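## 4. What the short emails did 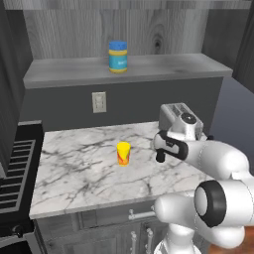 Yogesh Uniyal read our first draft and told us the whole section rested on open rates, and that an open is a very weak sign that anybody wants to buy anything. I argued with him for most of an afternoon (by email, fittingly enough) and then went back to the data, so what follows is built on clicks and repeat orders instead. Opens are still in the appendix for anyone who likes them.

**Figure 4.** A jar with a blue lid on a shelf, rendered.

The question I wanted to answer was a small one. If a shop writes to its regular customers, does it matter how long the message is? Everyone I've ever worked with has a strong view on this and I had one too – I was sure the longer, friendlier letters would win, mainly because I enjoy writing them! So we asked two shops to let us loose on their mailing lists. Lindwood sells dry goods and spreads to households, mostly on repeat order, and Saavedra sells much the same sort of thing but to people who turn up once or twice a year and then vanish.

Each shop sent two versions of the same monthly message. The short one was held to 50 words and carried one link. The long one ran to 300 words, with a bit of news from the shop and the same link at the bottom. Customers were split at random by Prorkix, the mailing tool both shops already used, and they stayed in the same group from June until the end of the trial. We didn't touch prices, and we asked both shops to hold off on discount codes. Saavedra forgot once, and I've left that month out of the comparison.

At Lindwood the short message got more clicks in every month we kept. I'd braced myself for a muddle and there wasn't one. Repeat orders moved the same way, though by less, and I wouldn't want to lean on them too hard given how many of those customers would have ordered anyway. Saavedra was a different story. Clicks were close to level, and the people who got the long letter were a little more likely to come back and order within 30 days. Yogesh thinks the occasional customer needs reminding who the shop is before being asked for anything, and that seems fair to me, but we didn't test it and I'm only passing it on.

We also spoke to some 15 customers by phone, taken from both lists. Several of the Lindwood people said they never read past the first line and were surprised to learn there was a link at all (a bit bruising, that). One Saavedra customer had saved the letters in a folder.

Two cautions. Both shops sell food, and I'd be wary of carrying any of this over to furniture or insurance. And Tidurer, the ordering system at Lindwood, counts a changed delivery date as a new order unless it's told otherwise, so we went through those by hand and took them out. Section 5 repeats the comparison with the link moved to the top of the long letter.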